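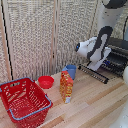 The arm over the rack, red basket on the left.

18 September 2020

Early shift at Drumside, my fifth week on the table. I was on the packing line until the end of last month and I still go to the wrong end of the building when I clock in. Did it again this morning.

The job is simple to write down. I set out the things on the table, start the arm, watch it, and mark on the sheet whether it did what was asked. Then I set them out again a bit differently. The things are the sort we send out all day from the other side: a bowl, a cup, a box of something, a dish rack. The basket is one of the red ones. The firm that makes the arm, Kesteck, wants ordinary goods and ordinary mess, so we aren't supposed to line anything up neatly. I found that hard at first after six years of being told to line things up neatly.

The dish rack is the awkward one. The tines are thin and close together and small things sit down between them, so the fingers have to come in at the right angle. I can pull something out of there without looking. The arm takes its time over it, and some mornings I have to sit on my hands. You aren't allowed to help unless it stops and asks, and then you press the button first and write down the time.

The running total on the sheet stood at 2,713 when I took over from nights. I was told there is a target but not what it is.

They have two arms here now, one on the table and one already working in the bowls and cups aisle. That second one is what people talk about at break. It does the light picking that used to go to whoever had a bad back or was coming up to retirement, and those were the jobs you could ask for if you needed a few easy weeks. I asked the shift lead what happens to somebody with a bad back now. The answer was that it would be looked at case by case. I don't think that was meant unkindly, but it is a different thing from being able to ask.

On the other hand my wrists are better. I used to wake up in the night with them. I haven't taped them once since I moved. My feet are worse, I think from standing still on the concrete, and I have asked for a mat.

The pay is the same as packing. A few of us said in the meeting that it ought to be more, seeing that the job has a new name and a training folder, and we were told it would go into the review in May. The bonus has gone though. Packing had a bonus for speed and there is no speed on the table, at least none of mine. That comes to over £37 a week in a good week, and I had got used to it. I have written this in the front of the folder so I remember to bring it up.

A man came over from Ukwood at dinner time to see how we do it, as they are getting theirs after us. He asked sensible questions. How long before you stop jumping when it moves, who wipes it down, do you get a chair. He said at their place the rumour is that half of packing will go. I told him nobody has been let go here so far, and that they have stopped taking on agency people for the evenings. Both of those are true and I couldn't tell him any more than that.

The afternoon was mostly waiting. The arm had an update and would not start after it, so I swept up, then helped unload the Pruvost delivery by hand. It was a lot of glassware in bad boxes. I was glad of it to be fair. There were four of us on the back of the lorry talking the whole time, and I noticed I had hardly said a word since clocking in. On the line you talk over the belt all day, rubbish mostly, but the shift goes. The table is behind a screen and it is just me and the sheet. I don't mind quiet, but I wouldn't want it for years.

It was running again before I finished. I did 2 more rounds, filled in the sheet and left a note for the next person about the cup, which needs to be turned so the lip shows, and another about the pen, which has run out.

Must ring about the mat. Late shift next, so a lie-in, and the washing needs to go on before I leave.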